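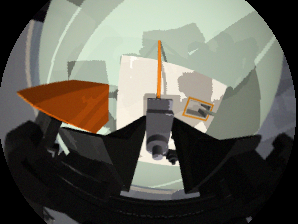 The people at Lavus call it "the room," although it exists only on a screen. It has pale green walls and a white table, and in it a robot hand practices before the same work is given to the real arm on the packing floor. Dayana Arboleda spends most of her shift looking into that room. Before February she spent her shift standing at bench 4, putting metal fittings into trays.

I met her in the small office behind the packing floor, where two monitors stand on a desk that was used before for shipping papers. She has worked for the company a long time and she speaks quickly, with her hands.

"I knew how to take a part from the table. Everybody knows this, you don't think about it," she said. "Now I must think about it all day. From which side do you come? How far do you open? If the part has a handle, do you go for the handle or for the body? I was doing it for years and I could not have told you."

Her new title is cell operator. In practice it means that she prepares the tasks in the simulation, watches the hand try them from its own point of view, and decides which ones are good enough to be sent to the floor. The view is very wide and round, and it bends everything that is straight. She needed some time to get used to it.

"The first days I had a headache by lunch. The table looks like it is falling," she said. "Then one morning I noticed I was not seeing the bend anymore. My eyes made it flat again. But when I drove home that day I was looking at the parking lot in a strange way."

When a part is chosen in the program, it can be marked with a thin orange outline. Arboleda likes the outlines. She told me they are the one thing in the software that she understood without training. What she does not like is how clean the room is. On the real floor there is dust and oil, and the trays are not always where they should be.

"In there, every table is white," she said. "I asked if we could make it dirty. They laughed, but then they did try to add some scratches."

The man who laughed was Dénes Bozsik, the engineer who brought the system to the plant. He came to Lavus from Dramgate, a smaller company which builds test equipment, and he admits that he expected the project to go faster. The plan was to have 3 cells working by now. There are 2.

"I thought the difficult part was the arm," Bozsik said. "The arm is fine. The difficult part was that the knowledge was in the people and we had no place to write it. Dayana would look at a grasp that my program said was good, and she would say no, it will turn in the hand. I asked how she knew. She said, because it is heavy on that side. My model had the weight in the middle."

He changed the model after that. He also changed the way he works. In the beginning he sat in another building and sent the new versions by e-mail. Now he comes to the packing office every morning and stays until the first break.

Not everybody on the floor is as happy as these two. Arnulfo Ríos still works by hand, at the bench next to the second cell. He takes the parts that the arm leaves, and these are the parts nobody wants: the bent ones, the ones that come stuck together, the small orders with mixed sizes.

"Before, you had an easy tray and then a hard tray," he said. "The easy one was your rest. You could talk a little with the person beside you. Now the machine has the easy trays and I have only hard ones. The count on the paper is lower, so it looks like I do less. I am more tired than before."

I asked him if he had told this to the management. He said yes, and that he had also told it to Marleny Villanueva, who represents the packing workers in the talks with the company. Villanueva confirmed it. She showed me the agreement that was signed when the first cell arrived. It says that no one will lose a job to the machines during the first two years, and that the new positions must be offered first to people from the benches. It says nothing about what kind of work remains for the others.

"We were afraid for the jobs, so we wrote about the jobs," she said. "We did not imagine this other thing. Next time we will write about the trays too."

Of the 282 people employed at the plant, four have been trained as cell operators until now. Villanueva thinks this is too few. Training takes place at the Rivadeneyra center, a bus ride away, in the evening, and for people with small children that is a problem. She is asking for courses during the shift.

The production manager, Jade Fehr, answered my questions standing up, between two meetings. She agreed that the evening courses were a mistake and said that a daytime group is being prepared, though she did not want to promise a date. About the hard trays she was more careful.

"Arnulfo is right that the mix has changed," Fehr said. "We are measuring his work with a number that was made for a different floor. I would like to change the number first, and then see if we should rotate people between the bench and the screen. Some of them don't want the screen. I have to respect that also."

Ríos is one of those who don't want it. He sat once at Arboleda's desk and watched the hand going down to the table again and again, and after a few minutes he gave her back the chair.

"It is like watching someone else eat," he told me.

Arboleda heard this from the doorway and laughed. She misses the bench sometimes, she said, mostly the noise and the company. Her back is better. She earns a little more. When the floor is short of people she still goes out and packs for an hour, and she has noticed that she does it differently now, slower at the beginning.

"I look at the part first," she said. "Dénes made me like this. Arnulfo says I'm holding up the line."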